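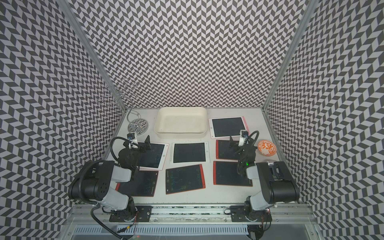

Can you save what you write on an LCD writing tablet?

On the cheap ones, only by taking a photo of the screen before you press the erase button. The button wipes the lot, and there is no undo.

I mention it because I lost a grocery list, a phone number and half a birthday speech that way before I learned. The speech was for Esther, who got the improvised version, which had a long section about parking.

We bought the first tablet in order to stop using sticky notes. I had seen it on Swai, where I go when I should be asleep, and the listing promised I would save 700 sheets of paper a year. I have never used 700 sheets of paper in a year. I went ahead anyway and felt virtuous until it arrived inside a box, inside a bag, inside a bigger box.

It's a nice thing, though. You press the stylus on the black and a line comes up in blue or green, depending on where on the screen you happen to be, so my lists look like they were written by somebody in a much better mood. Then a second one seemed sensible, for the other end of the house. Then there was a multipack. Red frames, white frames, a couple of the white ones with a bit of pink to them, and all of them drifting over the same white tabletop like playing cards after a bad hand.

The cream tray at the back was my solution. Low sides, rounded corners, wide enough for a small stack. The plan was that a tablet would go in the tray when it was finished with. The tray is very clean.

My friend Viktória, who is good at this sort of thing, says the trouble is that a blank tablet doesn't look finished with, it looks ready, so you leave it out. A scribbled one looks important, so you leave that out too. I had the red one at the front center covered in green and blue doodles and I could not bring myself to press the button. I couldn't tell you what the doodles were. I think I was on hold with the dentist.

So, rules, as of this April. Red is for lists and anything with a date in it. White is for drawing, phone calls and arguing about Scrabble scores. One of each stays out and the rest go in the tray. Njoroge read this over breakfast and asked which color you use for a list you make while you're on the phone, and we are not discussing it further until the weekend.

A few things I'd pass on if you are shopping for one:

Get the kind with a lock switch on the back. Ours don't have it, and a bag will press that button for you every time.

The stylus will go missing. A chopstick works, and so does a fingernail if you keep them longer than I do. The small bowl over on the right was going to be for styluses, back when I believed in that.

They're hard to read in dim light. Fine at a table under a good lamp, useless on a nightstand.

There is also the wire stand in the back corner, the tall loopy chrome one on the patterned base. Rehema has suggested clipping notes to it – paper ones. I've got 64 sticky notes left in the drawer and I'm thinking about it.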